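Tarjetero

El tarjetero (también portatarjetas o, en casa de mi abuela, «la carterita») es una funda plegable de bolsillo pensada para llevar tarjetas, algún documento y poco más. Se distingue del billetero en que no está hecho alrededor del billete, y del monedero en que las monedas, si caben, van de prestado. Llevo años escribiendo entradas para esta enciclopedia de cosas de bolsillo y ya aviso de que esta me hace especial ilusión, porque los tarjeteros me gustan muchísimo más de lo que conviene a mi cajón.

Nombre y variantes

En España se oye sobre todo «tarjetero», aunque la palabra sirve igual para el mueblecito de oficina donde se guardaban tarjetas de visita, y eso da lugar a malentendidos bastante tontos en las tiendas en línea. En otros sitios me han corregido con «portatarjetas», que es más exacto y más feo. Cuando la pieza se abre como un libro y lleva cierre, mucha gente le dice cartera a secas, y yo no voy a discutir con nadie por eso -- en esta misma entrada uso las dos palabras.

Hay modelos rígidos, modelos de una sola funda sin tapa y modelos plegables. De los plegables es de los que más sé, así que el resto de la entrada va casi todo por ahí.

Material exterior

Lo habitual es el cuero o la imitación de cuero. El cuero coge brillo en las esquinas con el roce del pantalón y a mí eso me encanta. La polipiel lisa es más ligera y más barata, se limpia con un paño húmedo y suele empezar a pelarse por el doblez. Los colores discretos mandan: negro, marrón, y desde hace un tiempo esos grises que tiran a beige o a verde según les dé la luz, que en la ficha del fabricante se llaman «piedra» o «topo» y luego nadie se pone de acuerdo.

La costura en hilo claro, paralela al borde, tiene su gracia como adorno, pero sobre todo sujeta la capa de fuera con el forro. Si quieres saber si un tarjetero va a durar, mira las esquinas: ahí la puntada tiene que girar sin apelotonarse.
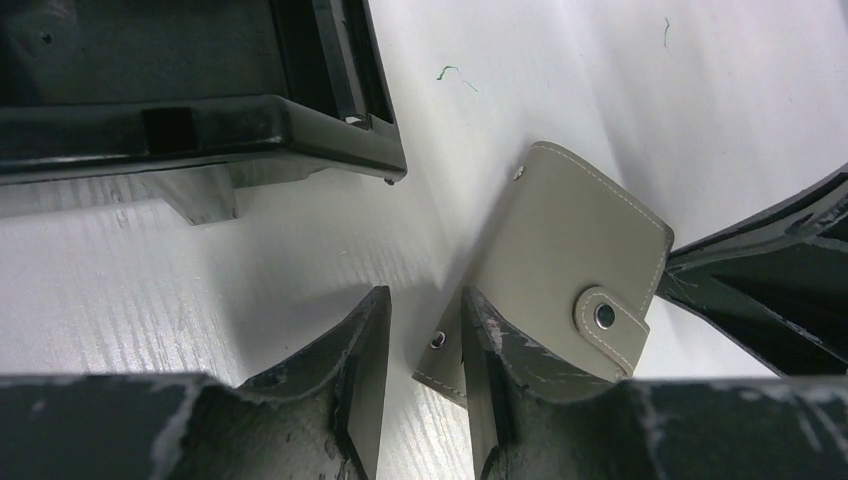
El cierre es mi parte favorita. El más común en los plegables es la tira con broche de presión, una lengüeta redondeada que pasa por encima de la tapa y hace clic. Tiene dos ventajas, que se abre con una mano y que avisa con el ruido cuando ha cerrado bien. La pega es que el broche tira siempre del mismo punto, y si la lengüeta no va cosida por el contorno acaba dándose de sí. Algunos modelos llevan además un remache pequeño cerca de una esquina. Los hay con imán y con cremallera; los de imán los dejé después de que uno se me abriera dentro de la mochila (¡todas las tarjetas por el fondo, entre migas!).

Lawal Ezeani, que arregla marroquinería y me ha cambiado más de un broche, me enseñó a no tirar de la lengüeta por la punta. Hay que meter la uña justo al lado del metal. Desde entonces no he vuelto a arrancar ninguno.

Interior

El forro suele ser más alegre que lo de fuera. Un tarjetero gris con el interior azul claro me parece un acierto: ves enseguida si te falta algo, cosa que con forro negro es imposible de noche en la puerta de casa.

Muchos incluyen una ventanilla de plástico transparente con las esquinas redondeadas, para el carné o el abono. El plástico se raya, se empaña y se queda con los dedos marcados, y hay quien guarda ahí la misma tarjeta durante años hasta que se pega un poco. Conviene sacarla de vez en cuando. Un modelo de la casa Dorgate que tuve, comprado en junio, traía 12 ranuras además de la ventanilla, y con todas llenas no había broche que cerrara.

Las tarjetas de acabado mate resbalan menos que las brillantes, y si dejas dos sueltas encima de la ventanilla, una dorada y otra plateada pongamos, al plegar la tapa se corren hacia el doblez. Cada una en su ranura y se acabó. Chinyere Ibrahim, con quien comparto manía, ordena las suyas por frecuencia de uso; yo las ordeno por color y tardo el doble en pagar.

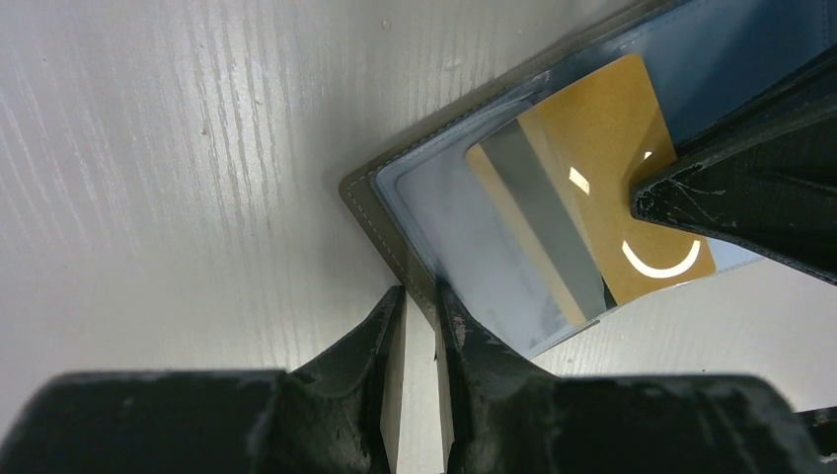 Cuidado

Paño apenas húmedo por fuera y paño seco por el forro. La ventanilla, con la gamuza de las gafas. El broche, si va duro, agradece un toque de cera de vela en el borde, muy poca. Nada de radiador para secarlo.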